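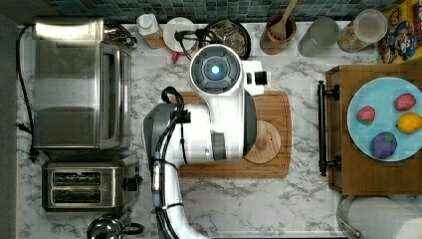 Wooden cutting board on a marble-patterned countertop.

6. Syncing and Recording

This section covers running the Avton Tolberg drum machine in time with a second device and recording the result to a memory card. If you only use the Tolberg on its own, skip ahead to Saving Patterns.

6.1 Connecting a second device

1. Turn the volume on both units all the way down and switch them off.
2. Run a MIDI cable from MIDI OUT on the Tolberg to MIDI IN on the other device.
3. Connect the audio output of the other device to the LINE IN jacks on the rear panel. Use two mono cables for stereo, or the left jack alone for mono.
4. Switch on the Tolberg first, then the other device. Speakers and amplifiers go on last.
5. Hold SHIFT and press TEMPO to open the Sync page.
6. Set Clock to SEND. The other device must be set to follow an external clock. The name of that setting varies, so check its own manual.
7. Press PLAY. Both units should start on the first beat.

Note: If the second unit starts but drifts, look for a second clock source. A laptop left connected over USB is the usual one. Set USB Clock to OFF on the Sync page.

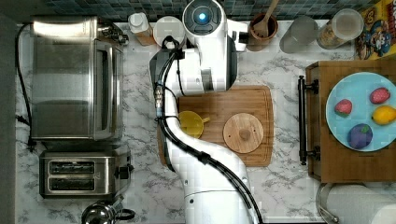
Yellow cup and round wooden lid, set out on the board.

6.2 Correcting a late or early sound

Some synths answer a little behind the beat — pads with a slow attack will always sound late, and no sync setting changes that. For anything else, use Offset.

1. Load a pattern with a kick on every beat.
2. Play a short, sharp sound on the second device, also on every beat.
3. On the Sync page, turn knob 2 until the hits land together. Turning left sends the clock earlier.
4. Press SAVE. Offset is stored with the project, so a new project starts at zero. 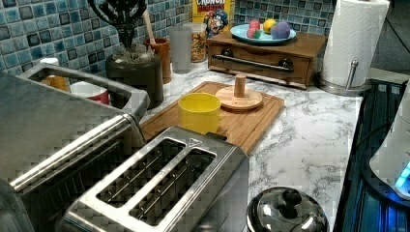 Headphones are best for this step. In a large room the speakers can make a tight pair of hits sound loose, and you may end up correcting for the room.

6.3 Recording to the card

1. Insert a formatted card with the label facing up.
2. Press REC and PLAY together to arm the recorder. The REC light flashes.
3. Play the loudest part of your set and lower INPUT until the top meter light stays off.
4. Press PLAY. The light turns solid and recording begins.
5. Press STOP to finish. Wait for the light to go out before you touch the card.

A single take can run for 30 minutes. After that the Tolberg closes the file and opens a new one, with no gap in the audio.

Caution: Do not remove the card or switch off the power while the REC light is on. The current take will be lost and the card may need to be formatted again.

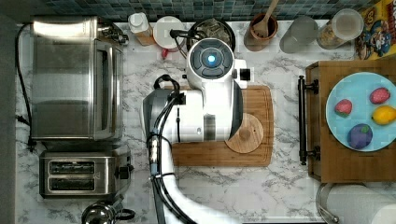 Countertop with toaster oven and two-slot toaster on the left.

6.4 If there is no sound from LINE IN

Check that Monitor is set to ON in the Input page. It returns to OFF after a factory reset.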